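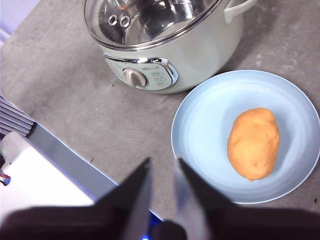

Equipment > Arms and grippers > Bench kits > Pavero Kitchen Bench Kit

Pavero Kitchen Bench Kit

August 2022, by Luuk Dijkstra

The Pavero is a single arm with a two-finger gripper and a small wrist camera, sold to teams who want to teach a robot its way round a worktop. It lifts up to 800 g, so a potato is well within its powers and a full stockpot is still your job.

What to budget for

The arm is the line everyone remembers. The lines they forget are finger pads, a spare camera cable and crockery. Allow 5 sets of pads for the first year. Allow more plates than you think decent, and buy plain ones with a wide rim. Glass lids are a separate conversation, best had with whoever signs for them.

Put 40 hours aside for setting up. Kobe Visser in our workshop says it can be done in less, and he is right, provided you are Kobe.

What you will need already

A worktop that doesn't wobble, a socket nobody else has plans for, and 100 cm of clear reach in front of the base. Cooking appliances are not supplied. We suggest practising with them unplugged until your grasps are dull to watch.

Ordering

Kits are built to order at Gruvurlow. Orders that must land in this year's budget should reach us well before February – we do know what finance departments are like. The older Besnard base plate fits with the adaptor; the Grurnalow one doesn't, however firmly you press.

Contact us | © Gruvurlow | Back to top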